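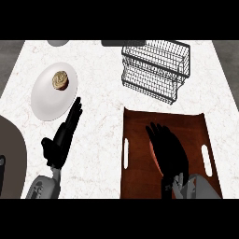 Zikmont Worktops, Technical Publications
Guide 942, Section 4: Sealing and routine care of marble worktops

4.1 Scope

This section covers polished and honed marble worktops supplied by Zikmont and fitted indoors. It does not cover quartz composite, granite or tiled surfaces. For joints, brackets and sink cut-outs see Section 3.

Worktops from the Florkero range leave the works with one coat of sealer. Worktops from the Tambunan range are supplied unsealed and must be sealed on site before first use. The range name is printed on the delivery note and on the label fixed to the underside of each slab.

4.2 Items required

Jolgate penetrating sealer, stone grade
pH-neutral stone cleaner
Lint-free cotton cloths, white
Flat foam applicator
Masking tape and protective film
Nitrile gloves and eye protection

Do not use coloured cloths. Dye may transfer to unsealed stone and cannot always be removed.

4.3 Checking whether the surface needs sealing

1. Clear the test area and wipe it with a dry cloth.
2. Place a teaspoon of clean water on the surface.
3. Leave for ten minutes.
4. Blot up the water and look at the stone from a low angle.

If the stone has darkened under the water, the surface needs sealing. Allow the test patch to dry fully before going on. If there is no change, repeat the test next to the sink and next to the hob, where sealer wears first.

Note: Pale stone darkens only slightly. Carry out the test in daylight where possible.

4.4 Preparing the surface

1. Remove all items from the worktop, including trivets and small appliances.
2. Mask the wall, sink rim and cabinet fronts.
3. Clean the whole surface with diluted stone cleaner. Work in one direction.
4. Rinse twice with clean water, changing the water between rinses.
5. Dry with cotton cloths and leave overnight.

Honed surfaces with light etch marks may be dressed by hand before sealing, using a 400 grit pad kept wet throughout. Do not dress polished surfaces. The finish will turn dull and will have to be restored by a stone mason.

CAUTION: Never use vinegar, lemon juice, limescale remover or bleach on marble. Acids etch the surface on contact, and sealing does not prevent this.

4.5 Applying the sealer

The room should be at 23 °C or below, with windows open and no direct sun on the stone. Switch off underfloor heating the day before if it runs beneath the units.

1. Shake the container and pour a small amount of sealer into a tray.
2. Apply a thin, even coat with the foam applicator. Treat no more than one square metre at a time.
3. Leave the sealer on the stone for 9 minutes. Do not let it dry on the surface.
4. Wipe off all surplus with a clean cloth, then buff with a second cloth.
5. Move to the next area, overlapping the last one by a hand's width.
6. Wait two hours and apply a second coat in the same way.
7. Treat the front edge and the exposed end faces last. 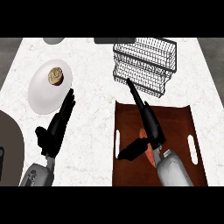 If a cloudy film is left after buffing, surplus sealer has dried on the stone. Dampen a cloth with fresh sealer, rub the affected area for a few seconds and wipe dry at once. Do not scrape.

WARNING: Sealer is flammable until cured. Extinguish pilot lights and keep the hob off. Lay used cloths flat outdoors to dry before disposal.

4.6 Curing

Light use is permitted after 24 hours. Keep water off the surface for this period and do not place food directly on the stone until three full days have passed. Crockery may be put down after the first day if its base is clean and dry. Unglazed foot rings can scratch polished marble and should be fitted with felt pads.

4.7 Routine care

Daily: wipe with warm water and dry with a soft cloth.
Weekly: clean with diluted stone cleaner.
Every May: repeat the water test in 4.3 and reseal if needed.

Blot spills. Wiping spreads them. Oil and butter should be lifted with kitchen paper and the area washed straight away. For oil that has already soaked in, use the poultice method in Section 5.

Hot pans must stand on a trivet. Marble tolerates brief heat, but a sudden change in temperature may open a hairline crack along a vein, and the sealer discolours.

Sealer coverage is roughly ten square metres per litre for two coats on honed stone. Polished stone takes less.

Last updated: October 11, 2019
Contact | © Zikmont Worktops | Back to top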